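거실 나무 테이블 오일 마감, 다들 얼마나 자주 하세요?

조회 3129

글쓴이: 결따라
이사 오면서 거실에 둘 커피 테이블을 중고로 하나 들였어요. Orasville 쪽 중고 가구점에서 샀는데 사장님이 "오일만 가끔 먹여 주면 평생 써요" 하시더라고요. 문제는 그 '가끔'이 대체 얼마나 가끔이냐는 거예요 ㅠㅠ 검색해 보면 누구는 한 달에 한 번, 누구는 2년 동안 한 번도 안 했는데 멀쩡하다고 하고요.

저희 집은 거실에서 밥도 먹고 과자도 먹고 노트북도 하는 집이라 테이블이 하루도 쉬는 날이 없어요. 컵받침은 사 놓고 저만 씁니다. 남편은 컵받침 옆에 컵을 놓는 사람이에요...

지금 고민하는 건 Cilik 오일이랑 Mulus 하드왁스 둘 중에 뭘로 할지예요. 그리고 상판에 희미한 점이 하나 있는데 이걸 먼저 갈아내고 발라야 하는지, 그냥 발라도 덮이는지도 궁금해요. 사포질은 평생 학교 때 빼고 해 본 적이 없습니다.

댓글 1 / 사포질중독
점부터 해결하고 바르세요. 오일은 투명해서 얼룩을 덮어 주지 않고, 오히려 나뭇결이랑 같이 더 진하게 올라올 때가 많아요. 저는 식탁 커피 자국 위에 그냥 발랐다가 자국이 액자에 넣은 것처럼 선명해졌거든요. 결국 전체를 다 갈았습니다.

댓글 2 / 느린목공
윗분 말씀에 반은 동의, 반은 반대요. 원목이면 갈아도 되는데 무늬목이면 사포 대는 순간 끝나는 수가 있어요. 요즘 중고로 도는 테이블 중에 무늬목이 정말 많습니다. 무늬목 두께가 종이 몇 장 수준인 것도 있어서 초보가 점 하나 지우려다가 속살이 나와요. 그러면 점보다 훨씬 큰 얼룩이 생기는 거죠. 원목인지부터 확인하시고요, 점 사진도 가까이서 찍어서 올려 주시면 좋겠네요.

댓글 3 / 결따라 (글쓴이)
헉 무늬목 생각은 못 했어요. 사장님은 그냥 "나무"라고만 하셨는데... 사진 올려 볼게요. 결은 촘촘하고 사선으로 들어가 있고, 밝은 색이에요. 점은 가운데 근처에 있는 작고 동그스름한 거예요. 약간 녹색 도는 회색? 손톱으로 살살 긁어도 안 없어져요. 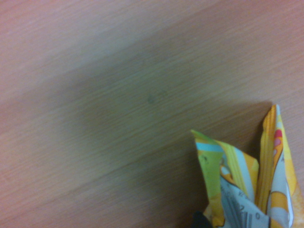

댓글 4 / 모카향
저도 얹혀서 질문이요. 오일 바른 다음에 며칠이나 지나야 뜨거운 컵을 올려도 되나요?

댓글 5 / 사포질중독
완전히 굳는 데 21일 잡으시면 됩니다. 만졌을 때 안 묻어난다고 다 된 게 아니고, 그 전까지는 마른 물건만 살짝 올리세요. 물 닿는 건 최대한 늦게요.

댓글 6 / 모카향
21일이나요?? 거실 테이블을 3주나 못 쓰면 저희 집은 바닥에서 밥 먹어야 해요 ㅋㅋㅋ

댓글 7 / 느린목공
조심해서 쓰면 되지 아예 못 쓰는 건 아니에요. 저는 이튿날부터 책이랑 리모컨은 올려놓고 씁니다. 냄비만 안 올리면 돼요.
그리고 글쓴이님, 사진만으로는 원목인지 저도 장담 못 하겠어요. 위에서 본 결로는 구분이 잘 안 됩니다. 테이블 옆면(마구리)을 보세요. 상판의 결이 옆으로 이어져서 끝면에 나이테 같은 무늬가 나오면 원목이고, 얇은 띠를 두른 것처럼 경계선이 보이면 무늬목일 확률이 높아요. 밑면도 보시고요. 위랑 아래랑 나무가 전혀 다르면 의심하셔야 합니다.

댓글 8 / 여름마루
녹회색 점이면 쇠 자국일 수도 있어요. 탄닌이 있는 나무는 젖은 쇠붙이가 닿으면 검푸르게 변하거든요. 저희 집은 화분 받침 나사 하나 때문에 그랬어요. 이건 갈아도 깊이 들어간 건 잘 안 빠지고 옥살산으로 처리하는데, 초보한테는 권하고 싶지 않네요. 그 정도 크기면 저는 그냥 둡니다. 나무 가구에 점 하나 있는 게 뭐 어때서요.

댓글 9 / 사포질중독
옥살산이 무슨 맹독처럼 들리는데 장갑 끼고 환기하고 잘 닦아 내면 초보도 해요. 가만히 두라는 건 너무 소극적인 조언 같습니다. 한번 눈에 들어온 점은 앉을 때마다 보여요. 저는 못 참습니다.

댓글 10 / 여름마루
그건 사포질중독님이 못 참으시는 거고요 ㅋㅋ 글쓴이님은 사포질도 처음이라고 하셨잖아요. 처음 하는 분한테 약품부터 권하는 건 아니라고 봐요. 눈이나 손에 튀면 누가 책임지나요.

댓글 11 / 결따라 (글쓴이)
싸우지 마세요 ㅠㅠ 두 분 말씀 다 도움 됐어요. 방금 바닥에 누워서 옆면이랑 밑면을 보고 왔는데 솔직히 봐도 모르겠어요. 옆면이 둥글려져 있어서 경계선이 있는 것도 같고 없는 것도 같고... 일단 점은 건드리지 않기로 했습니다. 그럼 Cilik이랑 Mulus 중에는 뭐가 나을까요?

댓글 12 / 모카향
저 Cilik 써 봤어요! 냄새가 순하고 발림이 좋아요. 대신 금방 말라 보여서 자주 발라야 해요. 저는 계절 바뀔 때마다 한 번씩 바르는데 바르고 나면 진짜 예뻐요. 촉촉한 느낌이라고 해야 하나.

댓글 13 / 느린목공
과자 먹고 밥 먹는 테이블이면 저는 Mulus요. 왁스가 섞여 있어서 물이 어느 정도 맺혀 있다가 닦여요. 오일만 바른 상판은 젖은 컵 자국이 잘 남습니다. 단점은 두껍게 바르면 끈적거리고 얼룩이 진다는 건데, 이건 욕심만 안 내면 돼요. 아주 적게 묻혀서 멀리 펴 바른다고 생각하세요.

댓글 14 / 사포질중독
Mulus는 부분 보수가 귀찮아요. 저는 Cilik 두 번에 한 표. 흠집 나면 거기만 살짝 갈고 다시 바르면 티가 안 나니까요. 매일 쓰는 가구는 어차피 상처가 나게 되어 있고, 고치기 쉬운 마감이 편합니다.

댓글 15 / 늦은오후
눈팅만 하다가 가입했어요. 저는 Daher 공방에서 Thaís Bastos 선생님한테 마감 수업을 들었는데 그때 배운 게, 기존 마감이 뭔지 모르면 새 걸 바르기 전에 물방울부터 떨어뜨려 보라는 거였어요. 물이 동글게 맺혀 있으면 이미 코팅이 돼 있는 거라 오일이 안 먹어요. 그 위에 아무리 발라도 겉에서 떡이 집니다. 스며들면서 색이 진해지면 그때 바르는 거고요. 글쓴이님도 제품 사기 전에 이것부터 해 보세요. 잘 안 보이는 구석에요!

댓글 16 / 결따라 (글쓴이)
와 이런 걸 왜 이제 알았죠. 당장 해 볼게요.

댓글 17 / 결따라 (글쓴이)
해 봤어요. 모서리 쪽에 물 한 방울 떨어뜨렸더니 처음엔 맺혀 있다가 조금 있으니까 납작해지면서 색이 진해졌어요. 이건 먹는 건가요 안 먹는 건가요 ㅋㅋㅋ

댓글 18 / 늦은오후
예전 오일이 조금 남아 있고 거의 닳은 상태 같아요. 그러면 바르셔도 될 것 같은데요. 그래도 밑면에 손바닥만큼 먼저 발라 보고 하룻밤 두세요. 색이 생각보다 노래지는 경우가 있어요.

댓글 19 / 결따라 (글쓴이)
밑면 테스트까지 하고 토요일에 드디어 했습니다! 결국 Mulus로 갔어요. 459번 버스 타고 Daher 공방까지 가서 작은 통으로 사 왔고요, 거기서도 느린목공님이랑 똑같이 "적게, 멀리" 하시더라고요. 저처럼 처음인 분들 보시라고 제가 한 대로 적어 볼게요. 틀린 거 있으면 고쳐 주세요.

1. 테이블 위를 싹 비우고 마른 천으로 먼지를 닦은 다음, 물기를 꼭 짠 천으로 한 번 더 닦았어요. 그리고 반나절을 말렸습니다. 이때 카펫에 신문지를 깔았어야 했는데 저는 깜빡했어요. 여러분은 까세요.

2. 사포는 아주 고운 걸로 결 방향만 따라서 쓰다듬듯이 한 번. 무늬목일까 봐 무서워서 거의 힘을 안 줬어요. 점 있는 데는 일부러 피했고요. 가루는 청소기로 빨아들이고 다시 마른 천으로 닦았어요.

3. 바르기 전에 기름기 있는 자리를 확인했어요. 우리 집은 과자 봉지가 늘 테이블 위에 있는 집이라 이게 제일 걱정이었거든요. 손으로 쓸어 봐서 미끈한 데가 있으면 주방세제를 아주 묽게 탄 물로 닦고 다시 말렸습니다. 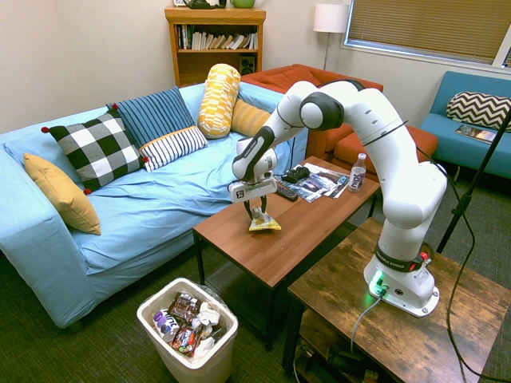
4. 안 입는 면 티셔츠를 잘라서 왁스를 콩알만큼 묻히고 결 따라 길게 폈어요. 처음엔 이걸로 되나 싶은데 생각보다 멀리 가요. 상판 전체를 다 하고도 통에 거의 그대로 남았어요.

5. 십 분쯤 뒀다가 깨끗한 천으로 남은 걸 전부 닦아 냈어요. 이게 제일 힘들었습니다. 팔이 후들후들. 닦아도 닦아도 묻어나는 것 같은데 천을 새 걸로 바꾸니까 금방 끝났어요.

6. 16시간 두고 두 번째로 얇게 한 번 더. 창문은 계속 열어 뒀고요.

7. 쓰고 난 천은 물에 적셔서 펴서 말린 다음에 버렸어요. 뭉쳐서 쓰레기통에 넣으면 저절로 불이 날 수도 있대요. 이건 꼭 지키세요 진짜로.

댓글 20 / 느린목공
잘하셨네요. 4번은 제가 수업해도 그렇게 말합니다. 한 가지만 보태면 3번에서 세제 쓰셨으면 맹물로 한 번 더 닦아 주는 게 좋아요. 세제가 남아 있으면 그 자리만 왁스가 겉돌 수 있거든요.

댓글 21 / 사포질중독
축하드려요. 점은 그대로죠? ㅋㅋ

댓글 22 / 결따라 (글쓴이)
그대로예요 ㅋㅋㅋ 아니 아주 조금 진해진 것 같기도 해요. 댓글 1번 말씀이 맞았어요. 근데 저는 생각보다 괜찮은 것 같아요. 남편은 점이 있었는지도 몰랐대요.

댓글 23 / 여름마루
거봐요 두면 된다니까요~

댓글 24 / 사포질중독
저는 여전히 반대합니다. 내년 5월쯤에 다시 바르실 때 생각 바뀌면 글 남겨 주세요. 옥살산 농도부터 차근차근 알려 드릴게요.

댓글 25 / 모카향
저 이거 보고 Mulus로 갈아탈까 고민 중인데, Cilik 발라 놓은 위에 바로 Mulus 발라도 되는지 아시는 분 계세요? 계절마다 바르는 게 슬슬 귀찮아요.

댓글 26 / 늦은오후
Cilik이 완전히 굳은 뒤라면 저는 문제없었어요. 마지막으로 바른 지 한 달은 넘기고 하세요. 그리고 물방울 테스트 꼭이요!

문의: 게시판 하단 쪽지함 | 게시글의 저작권은 각 작성자에게 있습니다 | 맨 위로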